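The Pour
Reading time: 2 min
Last updated: January

The joint limits were wrong again. Yannick Riviere read the log twice, then scrolled back to where the wrist had passed 135 degrees and the controller had stopped the arm.

"Which trial?" his father asked from the doorway.

"221."

Didier Riviere had driven from Flurwood to collect him at six. It was now twenty past seven. He put his coat on a stool and sat on the one next to it.

The Stumwood robotics club had entered one event at the Parnatex student meet: pour water from a bottle into a cup, no spills on the table, time limit 40 seconds. The scoring sheet gave full marks for a fill between half and three-quarters. Lacroix, the club captain, had written the first version of the program and then caught the flu. Yannick had inherited it on Sunday, with no comments in the code.

"It tips too far," Didier said.

"It tips to where I tell it. The bottle gets lighter and the flow drops, so it keeps turning to make up for it."

"When I do the radiator I stop turning and wait."

Yannick looked at the line that set the tilt rate. He changed it so the wrist would hold at a fixed angle once the stream had started - a delay of 3000 milliseconds, then a slow return. He saved the file under a new name, filled the bottle at the sink and set the cup on its mark.

"Hands clear," he said.

Didier put his hands in his pockets. The arm came across, lowered and turned. 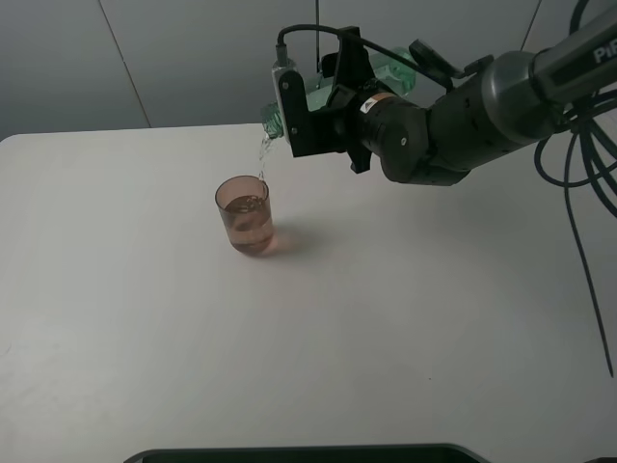

Water running from the green bottle into the cup during the pour.

Neither of them spoke. Yannick watched the level and moved his thumb onto the stop button, then off it. The wrist rolled back. He bent down and looked along the table from the side.

"Dry," he said, and wrote 222 at the top of a new page.

"Is that it, then?"

"It has to do it ten times in a row."

Didier moved his coat to the hook by the door and sat down again.

Contact the editors | Copyright remains with the author | Back to top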